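4.3 Recording insertion trials on the printed board

This section covers the processor insertion trials used to train and test the Fodor policy. Finish the wrist camera calibration in section 4.2 before you start. A full set is 200 trials and fits in one morning if the board does not need to be changed.

Before the first trial

1. Clamp the printed board to the rail and push it by hand. If it moves, tighten the clamps again.
2. Brush dust and loose plastic out of the processor socket and the memory slots.
3. Check the fingertips for wear. Replace both tips together, even if only one looks worn.
4. Open Nimport and load the task file for the processor. The memory module has its own task file, with a different grip force.
5. Set the start offset to 3 mm. This is the largest sideways error the policy was trained to correct.

Note: The board is a stand-in for a real motherboard. It has no contacts, so a processor that sits flat in the recess is scored as a success.

Caution: Keep the stop button within reach whenever the arm is powered. The force limit protects the board and does not protect your hands.

Running a trial

6. Place the processor in the feeder tray, metal side up.
7. Press Start. The arm picks up the part, moves to the socket and stops short of the board at the hover point.
8. Look at the wrist view. Both fingertips must touch the processor, and the recess must be in view. If either check fails, press Reject and go back to step 6.
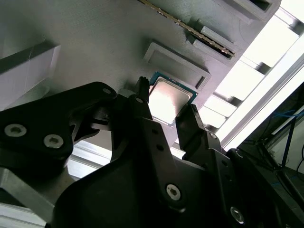

9. Press Continue to hand control to the policy. Do not touch the bench until the arm backs away.
10. Score the trial as Seated, Tilted or Dropped. Use Tilted for any part that rocks when you press a corner.
11. Remove the part and return it to the tray.

Note: Daylight from the window can wash out part of the wrist view. Xinyi Bai ran the June set with the blinds open and again with them closed, and the open set was kept for training. For test sets, leave the blinds the way they were at trial one and write it in the log.

If the success rate falls below 70 percent, stop the set and repeat the calibration. Vibeke Kragh keeps the earlier logs for comparison. Boards are retired after about 2,000 insertions, when the rim of the socket starts to round off and the task gets easier than it should be.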